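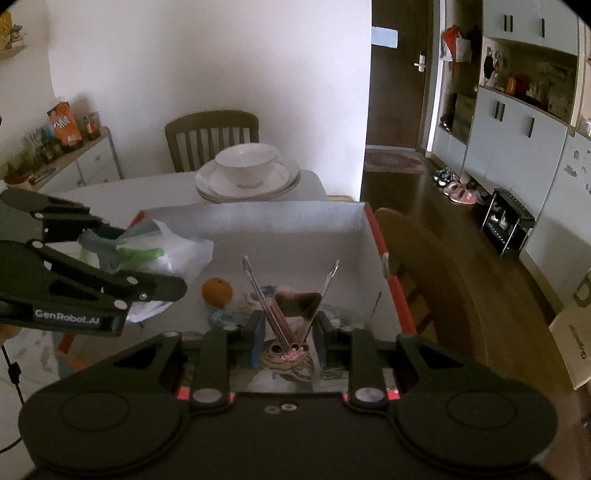

The round table with a box on it, plates stacked on the far side.

Watcombe – the dining table tidy-up set
README, last touched 10/26/24

Hi! I'm Celina Wysocka and I look after the Watcombe folder. It's a set of short recordings and stills of people clearing off dining tables in ordinary apartments: what was lying there, which box it went into, and where the box ended up. If you came for the kitchen sinks, that's Esard, a separate folder with its own notes (and a much longer list of complaints).

I'm writing this the way I'd explain it to you over coffee, so skip around. The parts people ask me about most are the labels and the "what counts as trash" business, and both are further down.

What's in the folder

There are 200 sessions. 150 of them are the ones I'd use for anything serious, and the rest are in a subfolder called maybe. A session goes in maybe if somebody stopped halfway, or if the notes got lost, or if Szymon and I couldn't agree on what had happened. Please don't merge the two without telling me. It has been done, and it took me a whole weekend to pull them apart again.

Each session has its own folder with:

clips – the recordings
stills – a few pictures per session, picked by hand
things.txt – a plain list of the objects, one per line
where.txt – where each object was supposed to go
notes.txt – whatever the person writing it felt like saying

The notes files are all over the place. Renata Domański writes full paragraphs with opinions about other people's table linens. Ksawery Sikora writes "ok." I love them both and I've left everything as they wrote it.

Why dining tables

A dining table is where everything lands. Mail, fruit, toys, pens, half a craft project, the bag something came in. The still at the top of this file is a pretty good sample of the sort of mix we deal with: a pen holder with a cartoon rabbit face, a pair of long metal tweezers standing up in it, a small tangerine, a folded paper with a dark illustration on it, and a crumpled see-through plastic bag. All of that within a hand's width or two, and then dinner plates on the same table!

The first version of this set was desks. Desks were boring. Everybody's desk had the same stuff on it and most of it was cables. We switched to tables in April and I haven't missed the desks once.

The boxes

Every session uses at least one open box, and the box matters more than you'd think when you're reading the labels. We have three kinds of job:

Pack – things start on the table and go into the box.
Unpack – things start in the box and come out to where they live.
Sort – things are in the box already and some of them don't belong there.

The job is on the first line of where.txt. You can't tell it from a single still, so please don't try. A pen holder standing in a box could be on its way in or on its way out, and I've watched two sensible adults argue about exactly that. Read the first line.

The white cardboard box with the red trim is easy to spot in the stills because of the trim. In the labels I call it "box, red trim" and leave it at that.

How things are named

I tried to keep the names boring. A tangerine is a tangerine. A bowl is a bowl. When we couldn't tell what a thing was, the label says "object" plus a color, so you'll find "object, light blue" in things.txt for the picture above. It looks like a small plastic toy to me, but Szymon Bielecka won't commit, and his rule is that if you can't say it without squinting, you don't write it. It's a good rule. It does mean that "object" is one of our most common words.

Some choices you may trip over:

Pen holder covers cups, mugs and jars if there are pens or tools standing in them. An empty mug is a mug.
Tweezers is one item, always. Two tweezers in a holder are two lines.
Things inside other things get listed separately, with the word "in." So it's "tweezers in pen holder."
Plates in a stack are one line, "plates, stack." A bowl on top of the stack gets its own line, "bowl on plates." Same for the gold rims you'll see on the plates and bowl here: color and trim go in the notes and never in the name.
Paper means any loose sheet, folded or flat. If it has a picture on it we don't describe the picture.
Furniture is left out of things.txt completely. Chairs, cabinets, shelves, doors, rugs – all out. I know, I know. There's a file called rooms.txt in the top folder if you want those.

Bags are the hard part

If you only read one section, make it this one. Plastic bags are in nearly every session and they're a pain. A bag can be trash, a bag can be packaging you want to keep, and a bag can be holding something. Crumpled up, they all look alike. They also change shape between one moment and the next, so the outline you drew is wrong by the time you've finished drawing it.

What we settled on:

If where.txt says the bag is trash, its name is "bag, trash."
If it's meant to be kept, it's "bag, keep."
If nobody wrote it down, it's just "bag," and you're on your own.

Colors on see-through bags are a mess too. The one in the still has pale blue, green and white parts, and depending on who was typing it would be called a blue bag or a white bag. I finally gave up and took colors off the bags altogether. If you have an older copy of the folder you'll still find them in there, and they don't mean much.

Fruit

Fruit goes back to the kitchen unless where.txt says otherwise. Renata wanted a fruit bowl in every session so there'd always be a proper place for it, and I said no on the grounds that half of us don't own one. So sometimes the tangerine goes to a counter, sometimes to a shelf, and in one case straight into Ksawery's pocket. That session is in maybe.

The background stuff

We didn't clean up the rooms. The table gets the attention and everything behind it stays as people live with it: a white cabinet with a snack bag and a crowd of bottles and small containers on top, shoes by the wall, a rug, a door standing open to the hallway. If you're training or testing anything that looks for objects, remember that things on the cabinet were not part of the job and aren't in things.txt. An orange jar over there is scenery as far as the labels go. You'll want to crop, or you'll get a lot of "misses" that aren't misses.

I do like the backgrounds, though. They're what makes the set feel like somebody's home and I'd fight anyone who wanted them blurred.

Known problems

In 9 sessions, where.txt lists an item that never shows up in the clips. I think the lists were typed up beforehand and then someone ate or borrowed the item. They're marked with a star in the index.

In 20 sessions the stills are out of order. The clips are fine. I'll get to it.

"Holder" and "pen holder" both exist. Treat them as the same thing.

Stanisława Wasilewska did her lists in Polish at first and I translated them later, so her wording is really my wording. If something sounds odd, blame me.

White things on a white table in a white box are hard to outline. Our edges on those are loose, sometimes by a lot. Dark things with clear edges are much better.

Using it

Go ahead and use it for schoolwork, research, or for figuring out how to keep your own table clear (let me know if you manage). Don't try to work out whose home is whose. Anyone who took part can ask for a session to be taken out, and when that happens I remove it and put a line in the change list, so check your copy against the current one every so often.

If you publish something, call it "the Watcombe table set" and say which sessions you used. Baran is our old name for the desk version and shouldn't be cited for this one.

Changes

Colors removed from all bags.
"Cup with pens" changed to "pen holder" everywhere I could find it.
Index now has a column for the job (pack, unpack, sort).
Two notes files that were swapped are back where they belong. Thanks to Stanisława for catching that!
Copy on the Patorus drive is out of date, use the main folder.

Still to do: fix the order of the stills, finish rooms.txt, and get Ksawery to write more than "ok."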